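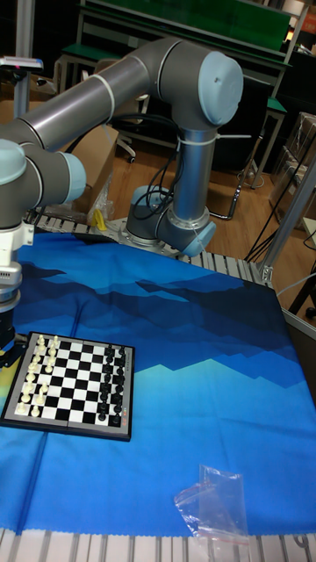

Robot arm and chessboard

Should I wait for the smaller node or buy now?

I run a small shop that builds control boards, and we have to pick a processor for a board that goes out in April. Starton sells a 40 nm part that we've used before. Nerach is taking orders for a 30 nm version with the same pinout, but their sales rep won't give me a firm ship date. The data sheet says it draws less power at idle. It costs more per chip and the minimum order is two reels. Does the smaller node matter for a board that mostly sits there and reads sensors? Our boards plug into the wall, so battery life isn't an issue.

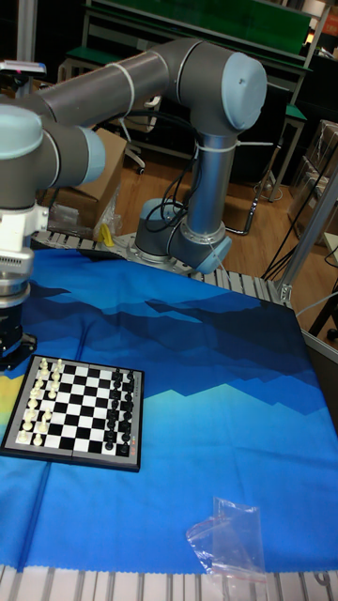
Narayanan Acharya
Buy the 40 nm part. On wall power you won't notice the idle savings. Ask for the lead time in writing and check the end-of-life notice policy before you commit. Older nodes stay in production a long time, but single parts get dropped. Also look at the I/O voltage. Newer parts sometimes lose 5 V tolerance even when the pins match, and then you need level shifters on every sensor line. That happened to us on a meter board and we had to redo the layout.

What distributor are you going through? Akl had the Starton part in stock last time I looked, on cut tape too.

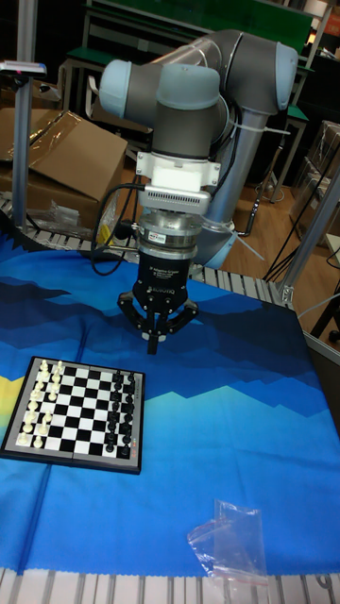

Tarek Ghanem

Agree with the answer above on voltage. I'd add that you should order samples of the new one anyway and run your firmware on them. Same pinout doesn't mean same errata. We tried an early Gerkdale chip that was sold as a drop-in and the ADC readings were off until we changed the clock settings. If the samples check out you can switch on the next board run.

Contact us | Copyright | Back to top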